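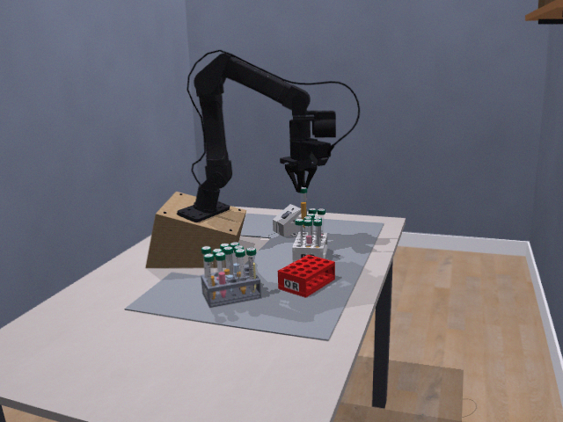 Kerstin Blomqvist
Lecturer, State and Local Politics

Home | Syllabus | Readings | Handouts | Office Hours

Handout: Ballot Initiatives and Who They Speak For

The textbook chapter you read for this unit treats the ballot initiative as the cleanest form of democracy we have. Voters write a law, voters pass a law, and the legislature stays out of it. I would like you to come to class doubting most of that sentence.

Start with "voters write a law." Somebody writes it, usually a lawyer paid by a group that already knows what it wants. By the time a petition reaches you outside the grocery store, every word has been settled. You can sign or walk on. You can't ask for an amendment, which even a weak member of a weak legislature can do.

Then the signatures. We are told that a full petition shows public demand. It may. It also may show that a campaign could pay people to stand in parking lots. Signing takes ten seconds and costs the signer nothing, and plenty of people sign to be polite. I don't say the signatures are worthless. I say we don't know how much they are worth, and the chapter writes as if we did.

The Clusville case

Clusville is the town we will use all term. Its charter lets residents put a measure on the local ballot with 1,000 valid signatures. The rent measure qualified in July and passed with 49 percent of the ballots cast in that election marked yes. Read that again. It passed because a good number of people who voted for mayor left the measure blank, and blanks don't count under the charter. Supporters called it a mandate. Opponents said a minority had imposed its will. Both claims lean on a choice about what to count, and neither side said so out loud.

Fengying Tan's paper on the case (in the packet) argues that blank ballots should be read as consent to whatever the others decide. I am not convinced. A blank can mean consent. It can also mean the voter found the wording confusing, or never turned the page over. Tan has no interviews with people who left it blank, and her argument needs them.

Ballot wording

Compare the 2 titles printed in the packet, the one the petitioners wanted and the one the town clerk approved. Same law, very different first impression. Ask yourself which you would have voted for if the title was all you read. Most studies we will look at suggest that for many voters it is.

What I am not arguing

Please don't write in your paper that I am against initiatives. Legislatures sit on popular bills for years, and a petition is sometimes the only lever left. My complaint is with the word "voice." A yes-or-no vote on someone else's text is a thin kind of voice, and we should say how thin before we praise it.

For next class

Read the Tan paper and the clerk's memo. Write 2 pages on whether blanks should count as votes against. Pick a side. Papers that conclude "it depends" need to say on what.

Related handouts
Recall Elections: Cure or Habit?
The Ivside Charter Fight
Who Draws the Ward Lines
Reading a Poll Without Being Fooled

Contact the instructor | © Kerstin Blomqvist | Back to top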